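From: Ákos Boros
To: mornley-menders
Date: March 3, 2026
Subject: Re: [mornley-menders] Linen thread for visible repairs?

On the Mornley menders list, a member in Caltholm wrote:

> I have a linen shirt with a worn elbow and I'd love to darn it so it
> shows. Cotton floss looks fuzzy on it after a few washes. Does anyone
> use real linen thread? And do you wax it first?

Oh, I'm so glad you asked, I've been happily lost in linen thread since February! Yes, use it, and yes, wax it, but lightly. One pass over the beeswax, then run the thread between your fingers until it stops feeling sticky. I overdid it on my first elbow and the patch was stiff as a cracker.

I buy the Hegyi thread on the 1000 meter cone (it sounds crazy, but it lasts forever, and I'm happy to wind some off for anyone who'll send me an envelope). The Rakent one is softer and comes in better colors, only it snaps on me if I cut a length over 15 inches.
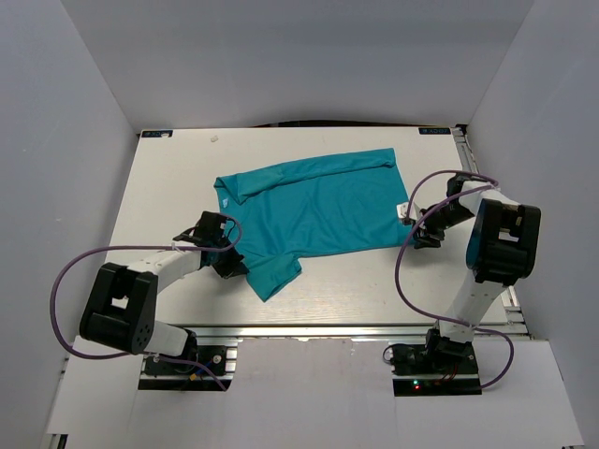
For the elbow itself, start well outside the thin part, in cloth that still has some body. Lay all your long threads first and leave a tiny loop at each turn, because linen shrinks a little in the wash and those loops save you from a puckered patch. Then weave across with a blunt needle. My last one took 42 rows and three evenings and I loved every minute of it!

Contrast is a matter of taste, of course. I like rust on blue, or plain undyed on nearly anything. If you're nervous, go one shade darker than the shirt and see how you feel when it's done. You can always stitch a second color over the top later (I've done that twice, both times much happier with it).

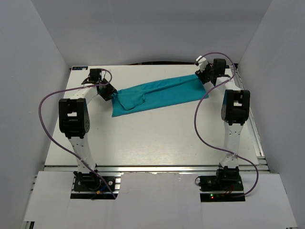
White work surface, arms on either side.

Has anyone tried splitting the Hegyi thread for finer cloth? I have a handkerchief that needs help and the full thickness looks like rope on it.

Please do show us the elbow when you get there!

Ákos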